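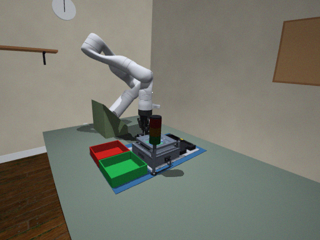
Last edited: May, 9:40 pm

Home Cast Notes Sources Archive Contact

Search this blog Enter keywords Go

Oddur Egilsson: corrections to the marriage and earnings entries

I keep a set of cast notes for Korside, and the Oddur Egilsson page gets more mail than the rest put together. Most of it asks whether he is married, to whom, and what he was paid. The old page answered all three badly. I have rewritten it, and the changes are set out in this post so that anyone who copied the old text can fix their copy.

Marriage. The old page said Egilsson married his co-star Oranuch Saithong during the second season. I took that from a fan page, which took it from a magazine caption reading "Egilsson and wife at the Ostgate premiere." The woman in the caption is not named. Saithong was at the same premiere, but the seating list printed in the program puts her four rows back with the writers. In a radio interview the next spring she was asked directly and said they had never dated. I have removed the marriage.

He was married once that I can document, to a set designer who used the professional name Brynjólfsdóttir. The notice ran in the Tesness local paper. It gives both names, the church and the two witnesses, one of whom was Hafþór Ingvarsson, his manager at the time. I found no notice of a divorce. Several sites give a year for one and cite each other. Until something better comes up, the entry reads "married, current status not known."

Children. None listed. The boy seen with him in the harbor pictures is credited in the Korside press kit as the actor who played his nephew. He should not have been in the family section and has been moved to the cast section.

Earnings. The figure of 1,000 per episode is older than the show. It appears in an article on his stage work, where it is a weekly fee for a touring play. Somebody changed "week" to "episode" and it spread. The only pay figure tied to Korside is in Ingvarsson's memoir, which gives 600 per shooting day for the first season. The memoir does not say if that is before or after the manager's cut. I list it with that note. I do not list a net worth. The sites that do are multiplying the wrong fee by the wrong number of episodes, then adding a house he rented.

Episode count. He is credited in 14 episodes. Two of those credits are for a photograph on a desk and a voice on an answering machine. I have kept them in the total because the credit rolls do, and marked them in the table. The table on the old page was sorted by air date and is now sorted by production order, which puts the answering machine episode first.

Birthplace. Tesness, unchanged. The version that has him born abroad comes from the biography of his character.

Method, for those who ask. A claim goes in if it appears in a document made at the time by someone with a reason to know. A second source counts only if it does not cite the first. Interviews count for what the person says about themselves. Captions no longer count at all. The premiere caption was the weakest source on the page and it had the most text built on top of it.

Still open: the name of the woman at the premiere, and the year he left Ingvarsson's agency. The memoir gives two different years, in chapters three and nine. If you have the trade listings for either year, a scan of the agency column would settle it.

Comments

Amrit Nguyen
The harbor pictures were also used on the back of the season one box with the boy's credit in small type. Same name as your press kit.

Mahmoud Ouali
Chapter nine of the memoir was revised for the paperback. Mine has only one year in it, the later one. Which printing do you have?

Author reply
Hardcover. Please send me the paperback page if you can and I will add it to the sources list.

tess_viewer
still think they were married

Older post Newer post Back to top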